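4. Transférer une partie de Teltosia vers une nouvelle console

Cette section concerne la version en boîte et la version téléchargée, à partir de la mise à jour du 2 février 2018. Les versions antérieures connaissent bien le menu Transfert, mais il y est grisé, sans doute pour faire joli.

Avant de commencer

Il vous faut :
- l'ancienne console, avec au moins une sauvegarde lisible ;
- la nouvelle, avec Teltosia installé et lancé une première fois jusqu'à l'écran titre ;
- un compte Jirar actif, le même sur les deux consoles ;
- le mot de passe de ce compte. Le vrai, pas celui dont vous êtes certain.

Comptez environ 5 minutes pour une partie ordinaire. Si vous avez ramassé toutes les herbes de tous les marais, prévoyez un café.

ATTENTION : le transfert déplace la partie, il ne la copie pas. Une fois l'opération validée, l'emplacement d'origine est vide et le restera, quel que soit le ton employé dans votre courrier au support.

4.1 Sur l'ancienne console

1. Chargez la partie à transférer et rendez-vous dans une auberge. Les feux de camp ne conviennent pas, même ceux où l'on peut dormir.
2. Sauvegardez dans un emplacement manuel (de 1 à 4). Les sauvegardes automatiques ne sont pas transférables.
3. Revenez à l'écran titre, puis ouvrez Options > Données > Transfert.
4. Choisissez Envoyer et connectez-vous à votre compte Jirar.
5. Sélectionnez l'emplacement. Vérifiez le niveau du groupe et le nom du héros. Si vous l'avez appelé « aaaa » dans chacune de vos parties, fiez-vous au temps de jeu.
6. Notez le code de transfert. Il n'est affiché qu'une fois, dans une police où le zéro et la lettre O sont des jumeaux.

Remarque : le code ne contient jamais la lettre O. Cette information aurait pu figurer à l'écran. 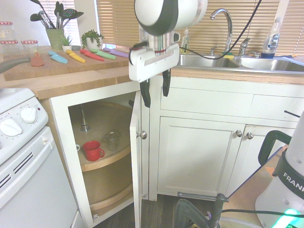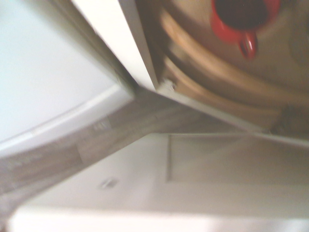
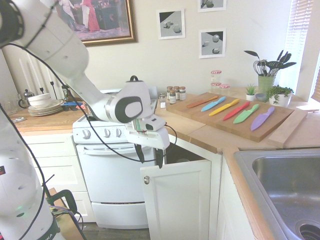
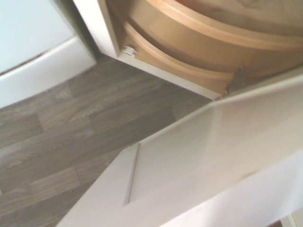 Côté cuisine : du blanc et du bois.

4.2 Sur la nouvelle console

1. Lancez Teltosia. N'entamez pas de nouvelle partie, même « juste pour voir l'introduction » : elle occuperait l'emplacement 1 dès la première cinématique.
2. Ouvrez Options > Données > Transfert, puis choisissez Recevoir.
3. Connectez-vous à votre compte Jirar et saisissez le code. Les tirets se placent tout seuls. Si vous les tapez aussi, le jeu les compte comme des caractères et vous le reproche.
4. Choisissez l'emplacement de destination.
5. Confirmez. Puis confirmez que vous confirmez.
6. Attendez le message « Bon retour en Teltosia ». La barre de progression marque un long arrêt peu avant la fin. Cet arrêt est normal et figure dans nos spécifications.

ATTENTION : n'éteignez aucune des deux consoles pendant la réception, et ne les mettez pas en veille. Un transfert interrompu peut être repris avec le même code. Après 3 interruptions, le code est annulé et la partie retourne sur l'ancienne console au bout d'un délai que nous qualifierons de raisonnable.

4.3 Ce qui est transféré, et ce qui ne l'est pas

Sont transférés : la progression, l'équipement, le bestiaire, l'affinité entre compagnons (y compris les rancunes) et l'or, sans plafond.

Ne sont pas transférés : les réglages de la manette, la luminosité, les captures d'écran et les scores du mini-jeu de danse. Ces derniers sont conservés par le service Unedance, qui a son propre compte, son propre mot de passe et son propre menu de transfert. Voir la section 7.

Cas particulier : le coffre de l'auberge est limité à 1 000 objets sur la nouvelle console. Tout objet en surnombre est converti en or au tarif du marchand Jacobs, dont la générosité n'a jamais été le trait dominant. Faites le tri avant l'étape 1 si vous tenez à vos potions.

4.4 En cas de problème

« Code inconnu »
Vérifiez la saisie, en particulier le 8 et le B. Assurez-vous ensuite que les deux consoles sont réglées sur la même région.

« Version incompatible »
L'une des consoles n'est pas à jour. C'est généralement celle dont vous étiez sûr.

« Emplacement occupé »
Vous avez regardé l'introduction. Supprimez la partie depuis Options > Données > Gérer, puis reprenez à l'étape 2 de la section 4.2.

Le jeu démarre, mais les compagnons sont muets
Le pack de voix se télécharge séparément, depuis la page de Teltosia dans la boutique. Jusqu'à la fin du téléchargement, les dialogues restent sous-titrés et les combats nettement plus reposants.

Pour désinstaller le jeu de l'ancienne console, reportez-vous à la section 5.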